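Plastex Color Bowls and Cups: Two Months In

I bought these for my daughter's birthday lunch in May and figured they'd end up in the camping box. Nope! They live on the counter now, and the camping box still has the old ones.

The colors are what got me. So bright, and every piece is different, so there's no more "that one's mine" over two identical white bowls (we have settled on owners, and the purple one is spoken for). My neighbor Mayuree Hemmin came over for noodles, went home and ordered her own.

How we use them

The large magenta bowl is the popcorn bowl, period. The purple one gets cereal and the lime-green one gets grapes or cut-up melon. I keep rubber bands in the smallest cup, the pink-red one, and I love it for that. The orange-red cup has ridges that make it easy to grab with soapy fingers, and the blue one goes outside with whoever is thirsty.

They're light enough that my son can carry the whole lot to the table in one trip, and they wipe clean fast. Tomato sauce did leave a faint tint in the green bowl, but a night in baking soda took care of most of it.
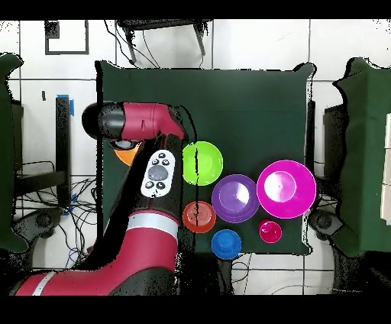 What I'd change

Lids! Even just one for the big bowl. I'd also take a second large bowl over another small cup. Still, I'd buy them again tomorrow, and I'm already eyeing a set for my sister in Festusstead.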